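Wrist camera only, part 4: what the wall textures did to my policy

Posted Jan 3, 2018

I promised in the last part that I will write about the randomization runs when they are finished. They are finished now, so I try to explain the result, including the piece that I still do not understand well.

A short reminder for those who did not read the earlier parts. I train a reaching policy in simulation, in a small renderer that I named Callinora. The policy gets only the view from the wrist of the arm. It has no depth and no second camera from the side. The task is simple to say: go to the object named in the command and stop with the fingers on both sides of it. Before December I had one room with plain walls, and the policy became very good in this one room and very bad in every other.

Oleksandra Marchuk read my numbers and told me that my network had probably learned the room and not the object. She proposed to change walls, floors and pictures in every episode, and to let the wrist start from strange angles too. I was lazy about the angles, but I did both. 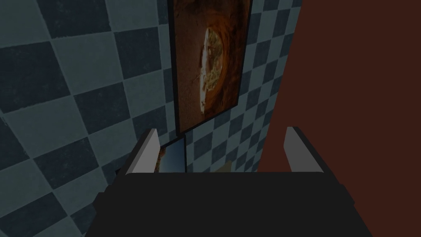 The training set for this run has 2,300 episodes. In each one the generator picks a wall material, a floor material, the things that hang on the wall, and the start pose of the arm. I held back 20 rooms which the policy never meets in training, and all the comparisons are made on those.

My first surprise was the order in which the factors matter. I expected the floor to be the most important, as the objects stand on it and it fills many of the views. In my runs the walls had a bigger effect. When I randomized only the floor, the policy in new rooms was almost as bad as before. When I randomized only the walls, it became clearly better, and with both together it was better again, but the second step was smaller than the first.

Checkered tiles are the most difficult wall. The pattern has strong edges everywhere, and from close distance one tile can be as large in the view as the target. I looked at the gradient maps and the network was paying a lot of attention to corners of tiles. After more training this became weaker, but it did not go away.

The second surprise was the start angle. I supposed that a rolled wrist would only make training slower. It did make it slower, and I almost stopped the run because of this. But the final policy recovers much better when the arm drifts. The older one, when it lost the target, continued in the same direction until the time was over. The new one often turns back. I have repeated this with 5 random seeds and the effect was present in all of them, although in one seed it was small.

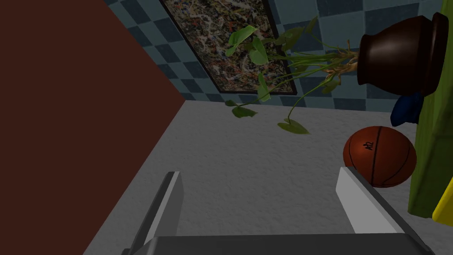 A tilted wrist view in Callinora, with the basketball next to the right finger.

Plants are still a problem for me. Thin leaves in front of a wall give many small shapes, and the policy sometimes slows down close to them as if it wants to decide something. Nyokabi Nyamweya thinks that it is a matter of resolution and I should try larger input images. I think it is more about how few plants are in my asset folder, so the network has not seen enough of them. We did not agree, and I will run both versions this January.

One correction to part 3: I wrote there that color jitter alone gave a good improvement. I had a mistake in the evaluation script, it was loading the training rooms. With the right rooms the improvement is much smaller. I have changed the text in that post and left a note at the top. Thank you to the reader who asked why the two tables did not match.

The configuration files for these runs are in the same place as before. The new rooms I will upload when I have cleaned the names of the materials, which are at the moment a mix of two languages.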